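Last updated: 2022-04-30

So I finally watched The Salt Ledger, and I have been useless for two days. I went in knowing it was a costume drama set on an invented island called Dralell, and that it had candles in it, and that was enough for me. I'm easy. Put somebody in a heavy robe, have them walk down a long corridor with a lamp, and I will stay in my seat until the lights come up.

The story goes like this (no big spoilers until further down, I'll warn you). Plollent is a harbor town that pays its taxes in salt. The woman who keeps the books, Ansa, is the daughter of the old bookkeeper, and she has inherited his desk, his debts and his habit of writing down exactly what she sees. Then the new governor's man arrives, a very tall, very tired person named Dunne, and he wants 700 sacks of salt that the ledger says are there and the warehouse says are not. Everybody in town knows where the salt went. Ansa knows too. The whole movie is her deciding whether to write it down.

That sounds dry, I realize. It's a movie about accounting! But Kimie Honda plays Ansa, and she can do more with a pen held over a page than most people can do with a sword fight. There's a stretch near the start where she listens to Dunne read out the list of missing sacks, and she keeps her eyes on his hands the whole time, and you slowly get that she's checking whether he can add. He can't. She files that away and it comes back an hour later, and the row behind me gasped.

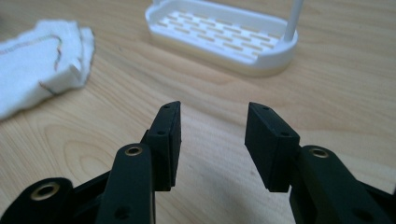

Do you need to have seen the first version to follow this one?
You can go in cold, because the remake starts the story over from the beginning and explains the salt tax in the first ten minutes.

I did see the first version, years ago, on a rented tape with a bad hum on it, and I remember it being much angrier. In that one Dunne is a plain villain with a mustache. The new one makes him a man who got sent somewhere he didn't want to go by people who didn't explain the job, and I felt sorry for him almost against my will. My sister says this ruins it. She likes her villains to enjoy themselves, and I do see her point, since the old Dunne had a wonderful laugh and the new one doesn't laugh at all. We argued about it the whole drive home and then some more in the driveway with the engine off.

The look of it is gorgeous. Nearly all the indoor parts seem to be lit by fire or windows, and it gets so dim in the warehouse that I leaned forward to see who was talking. Some people are going to hate that. If you're watching at home, wait until dark or pull the curtains, or you'll spend the night looking at your own reflection. The costumes are mostly gray and brown until the festival, and then suddenly there's this one yellow sash, and I said "oh" out loud like a kid.

The music I was less sure of. It's one cello for a long time, and then in the last half hour it's a lot of cellos, and I didn't think the harbor section needed them. You've got waves, you've got wind, you've got Ansa breathing. Let her breathe!

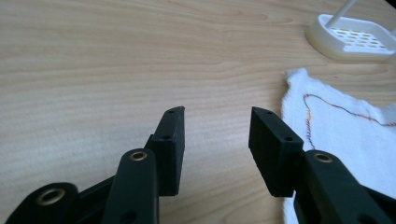
Tabletop, light wood.

OK, spoilers in this part. Skip down to where I talk about the popcorn.

The two pages. I have to talk about the two pages. When Dunne finally gets hold of the ledger, there are two pages for the same night in the same handwriting, and one of them tells the truth and one of them saves the town, and Ansa just stands there and lets him choose. I had been so sure she would burn one! I was practically waiting for the match. Making him pick, this man who can't add and has been pretending all movie that he can, is so much crueler and also so much kinder. And then we never see which page he takes. He folds it, he puts it in his coat, he gets on the boat. My sister is certain it was the true one, on account of how he looks back at the town. I think he took the other one and that he's looking back because he's proud of himself for the first time. I would like a second opinion from somebody who isn't related to me.

I also want to say something for the aunt, who has maybe a dozen lines and steals every one of them. Her speech about fish is really about her dead husband, and I only figured that out while brushing my teeth that night.

Popcorn section. We saw it at the Wemisley, which still has the good balcony and still has the seat in row C that dumps you on the floor if you lean left. I had the small with extra salt in honor of the occasion. The showing started 7 minutes late and there was a trailer for a submarine thing that looked terrible and that I will absolutely be seeing. A very polite man in front of us took off his hat without being asked — sir, if you read movie blogs, thank you.

The Wemisley is bringing back the old version in September for one of its double bills, hum and all, I hope. I've already told my sister she's coming, and that she has to sit through the new one again right after it and try to tell me the mustache was better. She says she'll bring her own snacks and take notes. If you've seen either one, leave me a comment about the pages. Please mark your spoilers, my mom reads these and she hasn't gone yet.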